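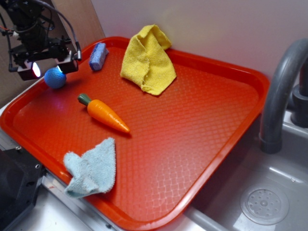 Photo: Andville Outdoor Review

Cullach Two-Burner Camp Stove Review

The Cullach is a two-burner propane stove that folds up like a briefcase. It runs on the usual 1 lb green cylinders, or on a bigger tank if you buy the adapter hose separately. I bought mine at full price before a spring trip and have cooked on it through three seasons now, mostly at drive-in campsites and a few times in the driveway when the power was out.

Setup

Lift the lid, swing out the two side panels, screw the regulator into the right side and the cylinder into the regulator. It takes a couple of minutes the first time and less after that. The side panels clip into the lid with bent wire tabs. One of mine was bent too far in when it came out of the box and I had to ease it back with pliers. It has held since.

The regulator stores inside the stove under the grate, and it fits only one way. If you put it in backward the lid will not latch. There is nothing in the manual about this.

Burners and heat

The two burners are the same size, which I like. On my old Mustitz stove the left burner was a weak little thing that was good for coffee and not much else. On the Cullach you can run a skillet on one side and a pot on the other and get about the same heat from both. Two 10-inch pans fit side by side as long as the handles point out toward you.

Full heat is strong. A pot of water for pasta comes to a boil in a reasonable time with the lid on, even on a cool morning. With both burners wide open there is a drop in flame, more so when the cylinder is nearly empty. Every small propane stove I have owned does that.

Low heat is where it earns its price. The knobs turn a long way between high and off, so you can get a true simmer for rice or oatmeal. I have made pancakes on it without scorching the middle, using a cheap aluminum griddle.

Wind

The panels do a fair job in a light breeze. Past that they need help. We camped one night in the open flats outside Gallegos and the left burner blew out twice before I moved the stove behind the car. There is a gap of a finger's width at the bottom of each panel and the wind comes straight through it. A taller panel that reached all the way down would fix it.

Igniter

Push-button, one for both burners. It worked every time for the first season. After that it needed three or four clicks on damp mornings, and at our highest campsite it would not light at all. I keep a long lighter in the case and would tell anyone to do the same.

Fuel use

Cooking breakfast and dinner for three people, plus coffee, I get a little under two days from one cylinder. That is with the simmer used a lot. If you boil big pots for dishwater, bring more. For trips longer than a weekend I use the hose and a 20 lb tank, and the stove runs steadier on it.

Cleaning

The grate is one piece of plated steel and lifts out. The drip tray under it does not lift out, and that is my biggest complaint. Bacon grease gets under the burner tubes and you have to reach in there with a rag. I let everything cool, wipe up what I can, then go back with warm water and a drop of dish soap. Dry it well before closing the lid. Mine has a small patch of rust near the hinge from a time I packed it away in a hurry.

Weight and packing

It weighs around 12 pounds on my bathroom scale with the regulator inside. The handle is plastic and comfortable enough to carry from the car to the table. I would not want to carry it much farther. The latches are metal and have stayed tight.

What I would change

A removable drip tray, lower side panels and a better igniter, in that order. A longer regulator arm would also help, as the cylinder sits close to the table edge and tips a little on uneven boards.

Should you buy it?

If you cook real meals at camp and park close to your site, yes. The simmer control is better than on anything else I have used at this price. If you mostly heat water for instant meals, a single burner costs less and takes up a lot less room in the car.

Rating: 4 out of 5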